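Mixing glaze-safe paint for a cup toss game, how do I keep the color on the plastic?

Posted in Crafts and Hobby, Haltumbridge Community Help

wodent_mum

I'm putting together a toss game for our school fair in October. It's the usual thing, plastic cups set out on a board and kids throw beanbags or small balls into them. I bought 80 plain white plastic cups because they were cheap, and I want them in two or three strong colors so each color can be worth different points.

I painted five as a test with ordinary craft acrylic. It looked fine when it dried, but as soon as I stacked the cups the paint came off in strips. The outside is worse than the inside. I also tried two coats on one cup and it peeled in bigger pieces.

I don't want to spend a lot. The fair makes its money for the library and I'm paying for this part myself. Nobody will drink out of the cups. Is there a primer I should be using, or is it the wrong paint? I have some leftover Flornine wall primer in the garage if that's any use. I can work outside but only in the evenings after 6.

Deividas Krūmiņa

Wall primer won't help you. It's made to soak into plaster or grip old paint, and a smooth plastic cup gives it nothing to hold.

First turn a cup over and look for the recycling number. If it says 5, that is polypropylene, and most paints will not stay on it unless you use an adhesion promoter first. If it says 6 it's polystyrene, which takes paint more easily but can be damaged by the solvent in some spray cans, so try one before you do the rest.

What I would do:

Wash the cups in warm water with dish soap and let them dry completely. New cups often have a film on them from the mold.

Scuff the outside with fine sandpaper until the shine is gone. Wipe off the dust with rubbing alcohol. After this don't touch the part you are going to paint.

Spray a light coat of plastic adhesion promoter. Read the can, because some want the color on while the promoter is still tacky and some want it dry.

Then use a spray paint labeled for plastic. Two or three thin coats. Thick coats are what peel.

Leave them for several days before you stack them, even if they feel dry after an hour. Put a strip of paper between the cups when you do stack them. With evening work, watch the temperature too. In October it can drop below what the can allows before you get to the second coat.

Sanding 80 cups is a long job. If you only need 20 on the board at a time, paint 20 and keep the rest white for spares.

rätsep_tools

just buy colored ones. party store. the paint and promoter will cost more than the cups

lindenrow

I agree with buying colored ones. I looked after the games at our fair for a few years and we gave up painting anything that gets hit by a ball. It always chips, and then somebody has to touch it up during lunch.

If you have already paid for the white cups, use them as the low score and buy just one strong color for the high score. Kids understand that without a sign. Put a spoonful of sand in each cup, or fix them to the board with double-sided tape, or they'll tip over on the first throw.

The background makes more difference than people expect. Our first board was bare plywood and the orange cups didn't show up well on it at all. We repainted it dark gray and it was much easier to see what you were aiming at. I wrote up the color choices for our newsletter and I'm pasting the start of it, since the old link is dead.
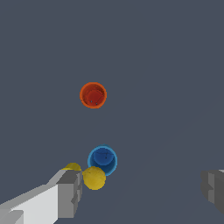

HALTUMBRIDGE, October. An orange-red cup is easy to pick out on a dark slate-gray surface, and yellow shows up well on it too. We used flat paint for the board so the lights in the hall would not glare off it. One quart did both sides with some left over.

The rest of the piece was a list of who brought what, so I've left it out. Get flat or matte for the board, and give it a day before you tape anything down.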